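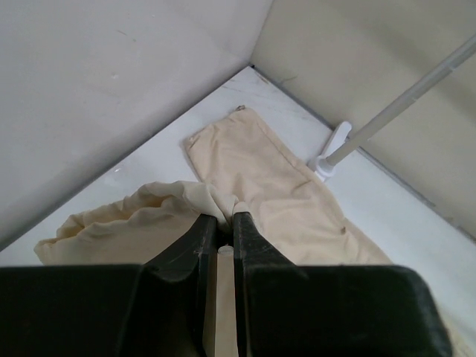

Notebook: Mawar Yusof, textiles bench
Monday, September 2, 2019

Read the Drindard leaflet on the new enzyme detergent again. Still don't buy it. They claim "up to 390 washes" before cotton loses any strength, and the footnote gives 17 swatches, all from one bolt. No control that I can find.

Setiawan wants us to quote the number in the Viltura report. I said no — not until we see raw tensile data. Our own August run had two swatches fail early and I don't trust that either, the clamp was slipping.

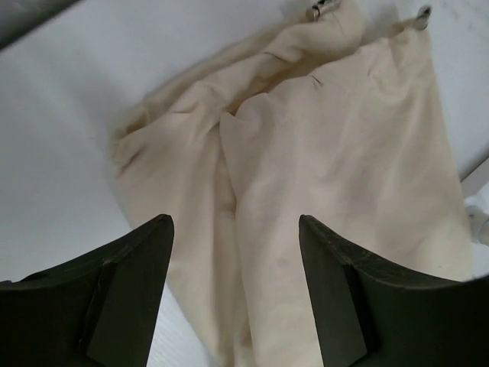

Cream fabric, crumpled, on white.

To do: recalibrate clamp, ask Skallier for a second bolt, rerun with plain water.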